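Loltutden releases remote-controlled assembly demonstrations

15/11/2022

Loltutden has released 3000 demonstrations of a simulated robot arm handling blocks and a small board, all recorded by operators working the arm by remote control. The set, named Handari, was collected over 102 hours of operator time.
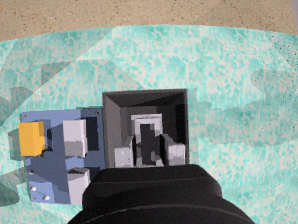

Operators steered the gripper with a hand-held controller and received no force feedback. Joint positions, gripper opening and the rendered views were logged together for each attempt. Failed attempts have been kept and are marked as such. 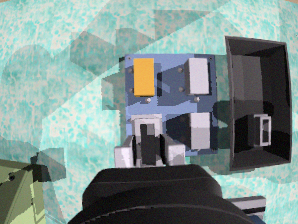
Na-rae Ban said the failures were the more useful part for her, as a policy trained only on clean runs had no record of how a person recovers from a bad grasp. She asked for the controller signals to be published as well.
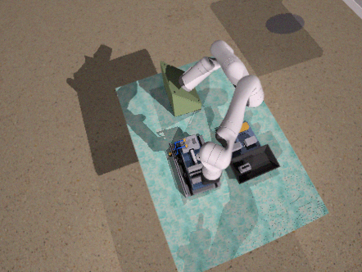 Object positions and lighting are varied between attempts. A further 280 demonstrations, set aside for testing, will be held back until June. Training code is available for the Won simulator only; a Jundton version is planned. 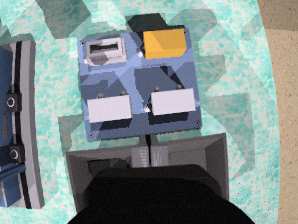 Vol. 2, p. 102

Corrections to the task labels should be sent to Lurdes Prata at Loltutden, quoting the attempt number.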